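The Long Table Comes Back
10 July 2021

For years the kitchen at Bresia had only a counter and stools. In April the family put a long table back in the middle of the room.

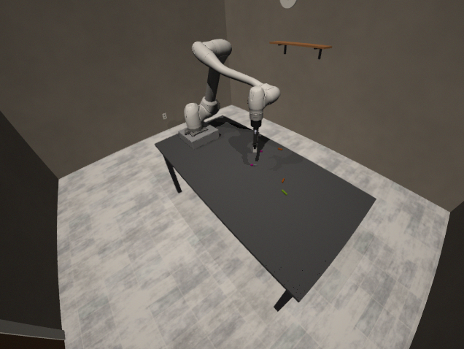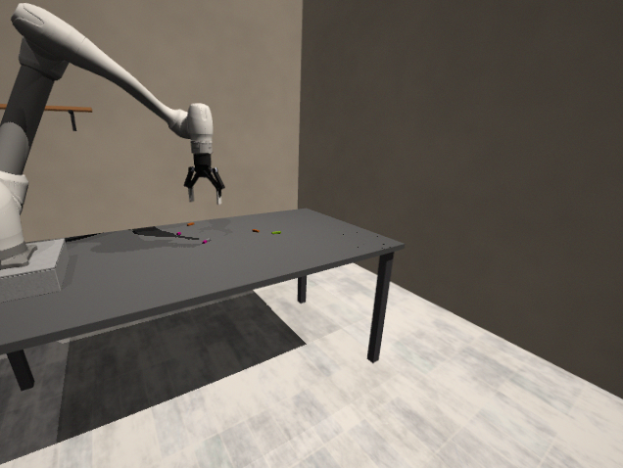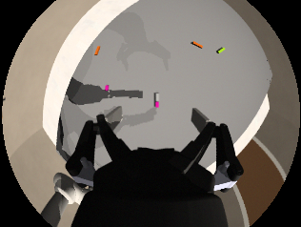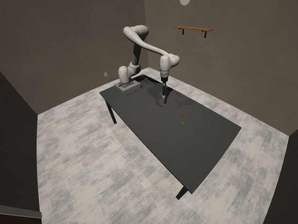
Long tables are selling again in the towns along the Were. Standis, a small workshop in Planden, built 145 of them last year, up from 117 the year before. Most buyers want room for 10 people and a plain gray top, much like the gray one shown here, with a smooth surface that is quick to wipe down. Oak still sells, but mostly to older customers.

Size is the usual mistake. Buyers measure the room and forget the chairs, which need space behind them when someone stands up. The workshop suggests laying newspaper on the floor in the shape of the table and living with it for a few days.

Prices have gone up too. A basic top now costs nearly 100 dollars more than it did in spring, and delivery is extra outside Planden.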